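Why Is a Bathtub So Smooth? 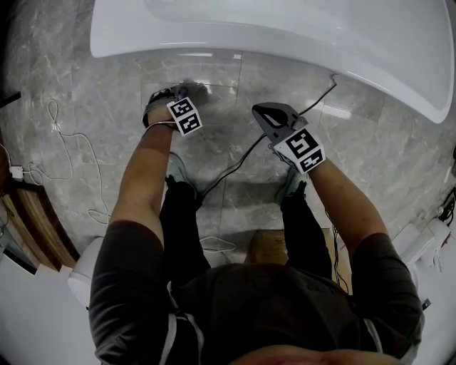
A white bathtub with a curved, shiny rim. The floor is gray tile.

Run your hand along the side of a bathtub. It feels slick, almost like a dinner plate. There is a good reason for that.

Many tubs are made of steel or iron with a coat of enamel on top. Enamel is a kind of glass. It starts as a powder and is melted onto the metal in a very hot oven. Other tubs are made of acrylic, a strong plastic.

Soap, skin and dirt all end up in bath water. On a rough surface they would stick in tiny holes. On a smooth one, most of them wipe away with a sponge.

The rim is curved so there are no sharp corners to bump. The bottom of the tub slopes a little, too, and the water runs toward the drain.

Try this: put 4 drops of water on a plate and 4 on a brick. Wait a minute. Which drops are still there?

Word to know
Enamel: a hard, glassy coating. Your teeth have a different kind!

Written by Dymphna Hegarty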